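The Ferry to Werari

My aunt kept the ticket office at Silwood for 49 years, and when she died the keys came to me in a biscuit tin, together with a letter which I could not read in the first week. I had been in this country eleven years by then. I spoke the language well enough to quarrel with the bank, but her handwriting was a different matter. She wrote as people write who expect nobody will check.

So I took the tin on the ferry. It was February and very hot, and the deckhand had wet his hat and put it back on his head. The crossing from Silwood to Werari takes one hour when the tide is kind. I sat on the shaded side, where my aunt always sat, and opened the letter on my knees.

She wanted me to go to the Gounder house. That was all I understood at the first reading. At the second reading I understood that she owed the house money, 161 dollars, and that the debt was older than me.

At Werari the jetty had been mended with new timber, very yellow against the grey. A boy was fishing there with a handline. I asked him for the Gounder house and he pointed with his chin up the hill, past the shop and the water tank, and then he went back to his line. I had brought the money in an envelope. I had also brought a cake, as my mother taught me that one does not pay a debt with empty hands, and the icing was already going soft in the heat. 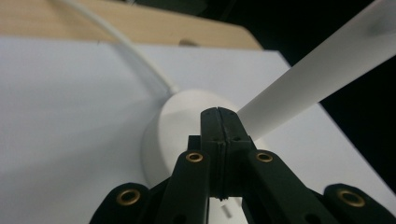

The woman who opened the door was perhaps seventy. She had flour up to the elbows and she did not look surprised. When I told her my aunt's name she stood for a while with one hand on the flyscreen, and then she said I had better come in before the flies did.

We drank tea at a table covered with newspaper. She told me that her father had lent the money for a boat motor, the winter the bridge at Utlow was washed out and there was no other way to bring people across. My aunt ran the boat herself, in the dark, with a torch tied to the bow. She carried schoolteachers and goats. She carried, one night, a bride whose shoes had gone in the river at Utlow, and who was married at Werari in my aunt's rubber boots.

"She never told me this," I said.

"She would not," said the woman. "She was cross about the boots. They never came back."

I put the envelope on the newspaper. She did not touch it. She cut the cake and gave me the larger piece, and asked me what I intended to do with the ticket office. I said that the ferry company had offered 2,000 dollars for the fittings - the counter, the clock, the brass window - and that it seemed to me a fair price. I said that I had a good job in the city and a flat with a balcony.

"And the roof?" she asked.

"What about the roof?"

"It leaks over the counter. She put a saucepan there. If you are going to sit in it this winter, you must move the saucepan a little to the left."

I told her again that I was not going to sit in it. She nodded very politely, as one nods at a child who says he is not tired.

When I stood up to leave she wiped her hands at last and took the envelope. She counted the notes, folded them, and put them in the pocket of my jacket. Then she went to the back of the house, and I heard a cupboard, and something heavy being moved. She returned with a pair of rubber boots, black, very old, cracked across the toes.

"My mother was the bride," she said. "She was always meaning to take them back."

I missed the four o'clock boat because I could not find the right words on the doorstep, in either of my languages. I waited on the jetty with the boots beside me. The boy had caught two bream and was cleaning them with a knife too big for him, and the gulls were standing in a row behind his back. He asked me if the boots were for sale.

I said they were not. He asked me then what time the office at Silwood would be open in the morning, as his mum needed a return for the dentist.

"Half past seven," I said.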